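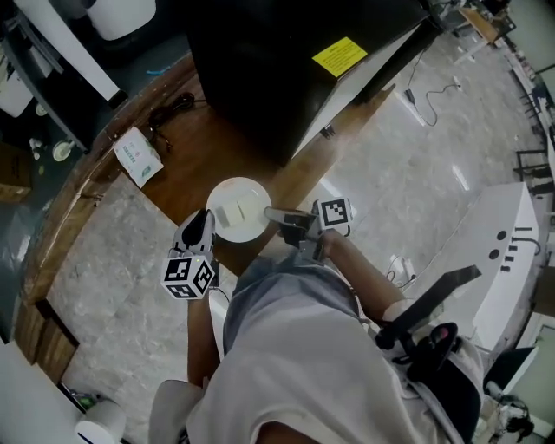 Posted by Ntombi Ngcobo in Home, February | 17 comments

I have now read three separate articles telling me that folding a napkin before people sit down will change how dinner feels. Change it how? The soup is the same soup.

The latest came from Wernbridge, the homewares shop, which sent 2,000 words on "the considered table" to everyone who ever bought a dish towel from them. I bought one dish towel. According to them, a plain white square in the middle of a plain white plate is restful. I'd call it a plate with something on it that you have to move before you can eat.

Still, I'm not made of stone. I like a round white plate on warm brown wood, and I'd take that over a tablecloth any day. A small pale square on top, a bit creased – fine. It looks like somebody lives there. What I don't buy is the starched fan, or the ring, or the 17 steps to a swan.

My aunt in Plimen irons hers. She has been ironing them since before I was born and I have never once seen a guest notice. They pick it up, they wipe their mouth, it goes on the floor.

So my rule, for now, is fold it flat, put it down, leave it alone. If the corners don't meet, they don't meet. Wernbridge wants $396 for a linen set and I'm keeping the dish towel.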